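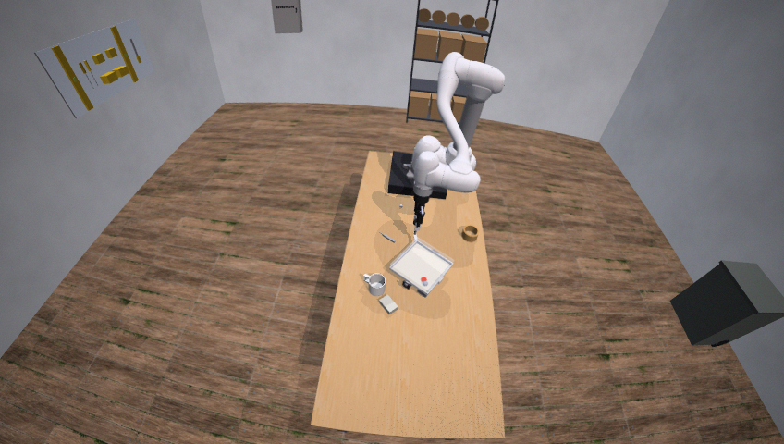 Most of the creaks in an old plank floor come from movement at the fasteners, and the fix depends on which fastener has let go. Ours is brown wood plank over diagonal subfloor boards, laid in the front half of the house when it was built and patched at least twice after that. Brown planks hide a lot. A long light tan table down the middle of a floor like that is the combination I keep coming back to for the front room, with the table run lengthwise so the load sits across as many joists as possible. Before any table goes in, the squeaks have to come out.

I started by mapping them. Painter's tape on every spot that made noise, walked in socks, heating off. I marked 19 spots in the first pass. Three of them were in the hallway and went away after I tightened the threshold strip, so they were never floor problems to begin with.

The remaining ones fell into two groups. In the first, the plank moves against the subfloor. You can feel this one through your foot, and it clicks. In the second, the subfloor moves against the joist, which gives a lower sound and usually carries across two or three planks. The first group can be fixed from above. The second is better done from below if you have access, and I have access to a little more than 60 percent of the floor through the crawl space.

From below I used shims with a thin bead of construction adhesive, pushed in by hand. Do not hammer them. A hammered shim lifts the subfloor and gives you a new squeak one joist over. I did this in November and had to pull two of them back out.

From above I used the Harju breakaway screws. They go through a depth-control foot and snap below the surface, leaving a hole small enough to fill with wax. The Multis kit does the same job, but the foot is plastic and mine cracked. Pre-drill in either case. Old boards are dry and split near the ends.

Powdered graphite between the planks worked on four spots for a few weeks. I don't count those as fixed.

Humidity matters more than I expected. The Bronduston meter in the front room swings widely between summer and winter, and the gaps follow it. Any spot that is silent in July should be checked again once the heat has been on for a while.

Next job is the strip along the bay window, where the planks run under the baseboard and the joist spacing changes. I have a box of 98 screws left.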